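Oiling an oak worktop

Clear the worktop and wash it with warm water and a little washing-up liquid. Leave it overnight.

Sand along the grain with 100 grit, then 200. Vacuum, then wipe with a barely damp cloth.

Stir the Isusix oil well – don't shake it. Pour a little on, spread it with a lint-free cloth and wait 18 minutes. Wipe off everything that has not soaked in. Lay used cloths flat outdoors to dry; bundled up, they can catch fire.

Apply three coats, one a day. Go over the end grain twice on each coat. Plates and mugs can go back once the last coat has cured.
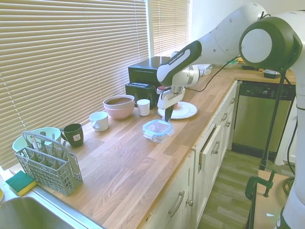

A reader writes that the end grain by the sink still drank oil after the third coat, and that a fourth cured it. Re-oil in August, before the heating comes on.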